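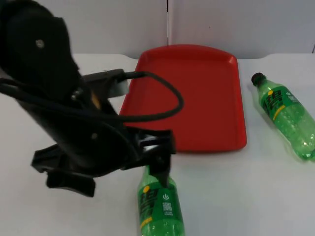 Groltlow Student Robotics Board

Home | Forums | Clubs | Competitions | Files | Log in

Search this forum Enter keywords Go

Print this thread | E-mail this thread

Forums > Clubs > Arms and grippers

Bottle-to-tray task: the finger comes down on the bottle and does not go around it

ayman_issa
Kollusby club

Good evening to all. I write for the arm group of the Kollusby club. We prepare the tray task for the Groltlow meet in September, and I would like to ask for opinions before we change something that we will regret later.

The task, for those who do not follow this category: two drink bottles lie on the table, and the arm must put both of them into the red tray. The positions of the bottles are changed between the runs. The jury chooses them, so we cannot prepare for one fixed layout. We teach the arm with demonstrations and then train a policy on them. We have now 1,481 demonstrations and the plan was 2,000.

With the bottle on the right side of the tray we have no big trouble. The trouble is with the bottle in front, the one that points toward the near side of the table. The gripper arrives at the right place, but one finger lands on the upper side of the bottle. You can see it on the photo at the top of the thread, the tip is on the label a bit above the white power icon. The other finger stays in the air over the table. From this pose nothing good can follow. If the arm closes, the bottle rolls, or the finger slides on the label.

Last evening we made 18 tries with the bottle in front and got it into the tray 3 times. I think the wrist angle is wrong already at the start of the approach, and that more demonstrations would correct it. Two people in my group think we should stop recording and look at the hardware first. What is your opinion?

innes_m
Swanson Technical, mentor

Hello Ayman. I am with your two people. Look at the cable. It leaves the wrist, goes up and makes a large loop over the tray before it comes back to the arm. Every time the wrist turns, this loop pulls on it or pushes on it, and the force is different depending on how the loop was hanging when you began. We had the same thing at Swanson with a much shorter loop, and our wrist was always a few degrees from where it believed to be.

Fix the cable along the upper segment with two soft straps, leave only so much slack as the wrist needs, and repeat your tries before you record one more demonstration.

sheena.gourlay

I do not agree with Innes, or only in part. A cable can give you a small error. But a finger which lands on the top of the bottle, with the other one hanging wide to the left, is for me a wrong decision of the policy. The arm went where it was told to go.

Ayman, how do your operators grip the front bottle when they demonstrate? All from the same direction, or each person in their own way?

ayman_issa
Kollusby club

Sheena, this is a painful question :) There are four of us who record. I grip across the bottle with the wrist turned. Beathag does the same. The other two prefer to come from the side of the cap when it is possible and then to lift the bottle a little and regrip. I never made a rule about it.

Innes, the strap is a good idea and cheap, we will do it. The loop was left long on purpose in the spring, when a shorter one was pulled out of the connector.

sheena.gourlay

Then I think you have your answer. The policy saw two ways to grip and it goes to a place between them. With the right bottle it does not matter so much, the angle there is comfortable for both ways. With the front bottle the middle between two good grips is a bad grip.

I would sort the demonstrations by person and train with only yours and Beathag's. It costs one night of computer time and nobody must touch the arm.

beathag_mowat
Kollusby club

Hello, I am the Beathag from the post above. I want to add something that Ayman left out. The bottles are closed and the drink has gas in it. When you touch such a bottle, the wall is hard and it does not give under the pad at all. I proposed already to practice with bottles that are half full of plain water, which are softer to hold, and the group voted against me.

So I ask the experienced people here: is it wrong to learn first with an easier object?

innes_m
Swanson Technical, mentor

It is not wrong, but it teaches your operators a grip which the real bottle will punish. The rules of the tray category say closed bottles as sold. Keep them full.

What you can do is to put something on the pads. A strip of thin silicone, the kind that is sold for kitchen drawers, glued flat. We changed ours once per month.

blair_u

I read this thread with interest, we are a smaller club and start with the same category. May I disagree with almost everybody? :)

I think your tray stands in a bad place. It is nearly at the wall. So the arm has to reach far for every placement, and the operators learn to hurry the grip in order to save time for the long reach. Bring the tray toward you by the width of a hand, and you will have more calm movements in the recordings.

Also, I would not throw away half of the demonstrations. We did this in our first year and we lost the variety. The policy became very sure of itself and very wrong when the jury turned a bottle by a small angle.

ayman_issa
Kollusby club

Blair, the tray position is fixed by the rules, it must be close to the back of the table. You can find it in the drawing in the Files section, second sheet. I also do not like it.

About the variety I have the same fear as you. On the other side, the variety that I want is in the position of the bottles, and the one I have is in the habits of four people.

blair_u

I did not see the second sheet. Thank you, this saves us some weeks.

sheena.gourlay

Blair, I understand the fear, but nobody has to delete anything. You train one policy with all and one with the sorted part, you run both with the same bottle positions, and you compare. Mark the positions on the table with pencil, so that you place the bottles equally for both.

innes_m
Swanson Technical, mentor

And do it after the cable is strapped, please. If you change two things in the same evening, you will discuss until September which one has helped.

ayman_issa
Kollusby club

I bring some news. We strapped the cable on the upper segment and repeated the tries with the old policy. It became a bit better, but the finger still comes down on the label in many of them. So Innes is right that it mattered and Sheena is right that it is not the main reason. I am sorry that I cannot make one of you the winner.

After this we trained with the sorted demonstrations, mine and Beathag's. On the front bottle the wrist now turns earlier, while the gripper is still high, and the two fingers go down on both sides. It is a big difference to look at. But Blair also has a point, the new policy is nervous when the bottle lies at a strong diagonal with the cap toward the tray. It stops over it and waits – sometimes it goes on, sometimes we have to press stop.

blair_u

How long do you let it wait before you press stop? Ours waits also, and the students become impatient sooner than the arm.

beathag_mowat
Kollusby club

I am the one at the stop button. I count slowly to ten. Ayman counts to five.

We have agreed a rule for the recordings that remain until 2,000: across the bottle, wrist turned before going down, no regrip. The two colleagues who came from the cap side are not very happy, one of them said that his grip is faster, and for a person it is. The new recordings will be mostly with diagonal bottles.

For the pads I bought the silicone from Innes's suggestion. The glue that we had in the cupboard does not hold on it. Which one do you use?

innes_m
Swanson Technical, mentor

The thin double-sided tape for carpets, not glue. Clean the pad with alcohol before, and press for a full minute. Do not let the tape come out at the tip of the finger, it will collect dust and then stick to the label.

sheena.gourlay

One small thing more about the diagonal bottle. Please record some demonstrations which begin from the bad place, with the finger already above the middle of the bottle, and show how to go up, turn and come again. If all your recordings are perfect, the policy has never seen a way out of an error. I would use at least a few dozen for this.

ayman_issa
Kollusby club

This we have not done at all. We always deleted the ugly ones and started from zero. I will speak with the group and we begin with it tomorrow after the mechanics class. When we have results with the Wirunach pads too (they should come in the mail), I will open a new thread in the same section.

Print this thread | E-mail this thread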